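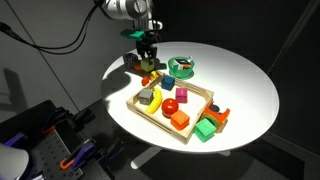

The tray, the cubes and the fruit

My sister-in-law Gudrun has a rule that every toy in a house should have a place to go home to at night. I have admired this rule for years, the way you might admire people who iron their pillowcases, and I have never once managed to live by it. What we do have is a wooden tray with low slatted sides, and small things go in it, or next to it, or on the edge of it, and most weeks I am perfectly happy to call that a system.

I've been meaning to write about loose toys for a while. A reader named Jolanta Malinowski wrote to me back in October to ask what to do about the little pieces, the ones that don't belong to a set anymore and that you can't quite bring yourself to give away. I started an answer, and it got longer and longer, and then the holidays came, so Jolanta, I'm sorry, and I hope you still want it!

Why I like a tray better than a box

We had a box for a long time. It was a nice deep one with a lid, and everything that went into it stayed there for months, because the only way to find a particular cube was to tip the whole lot out on the rug, and then of course somebody (me) had to put it all back. A tray is shallow. You look down and there's the blue one, there's the pink one, there's the banana lying with its end toward the front, and you can pick up exactly what you wanted and go away again.

I like the slatted kind in plain wood with no finish on it. I know the painted ones look very sweet in the shop, but paint gets chipped by hard corners and then I notice it every single day. Ours gets a wipe with a barely damp cloth and that is all the care it has ever had. It goes on the round white table, set at a slant, which my husband straightens and I turn back again. With the lamp on over a white top like that, even the smallest piece shows up, and this is a blessing when you're hunting for something the size of a thimble at nine at night.

The cubes

I have a real weakness for cubes. They stack, they sort, they don't roll under the radiator, and a child of almost any age will find something to do with them. The colors are all over the place by now. There's a gray one and an orange one, a magenta one that I think is the prettiest of the bunch, an olive green one, and a brighter green with little raised markings on its sides that is very pleasant to run your thumb over. The dark gray one with white dots is like a big die, and it gets borrowed for board games and comes back when it feels like it.

I used to try to keep to one family of colors. Roman Adamczyk, who taught the little ones at our old preschool, talked me out of that. He kept a tub of 144 mismatched blocks in his classroom and he said the odd ones were always chosen first. I've watched for it ever since and I do think he was right, at least in our house.

The fruit

Play food is harder. It multiplies, for one thing, and it's so cheerful that you don't notice until you have more groceries in the toy corner than in the kitchen. I've cut ours way back. The yellow banana stays because everybody loves the banana (it has been a telephone more often than it has been lunch). The shiny red one stays too, and we have never settled whether it's a tomato or an apple, so it gets to be whichever the soup needs. There's also a tiny yellow thing like a lemon that tends to live up on the corner of the tray, next to a little red round piece, and I've stopped tucking them back in.

A bowl for the serving up

If you put one bowl out beside the tray, the play changes completely. Ours is bright green and round with a shallow rim, and it used to be for snacks. Now it's the soup pot, the boat, the bed, the bank. I'd say a bowl does more than any of the expensive play kitchens I've looked at, and I have looked at a lot of them – one was 60 dollars and had a clock on it that didn't turn.

So, Jolanta, my long answer is this. Get a tray that's a bit smaller than you think you need, put out what you like looking at, and let the rest spend a season in the closet. If something is still being asked for in the spring, bring it back. Ours sits out all day and some of it is always on the table outside the edges, and Gudrun is coming to stay next month, so I may write again about how that goes.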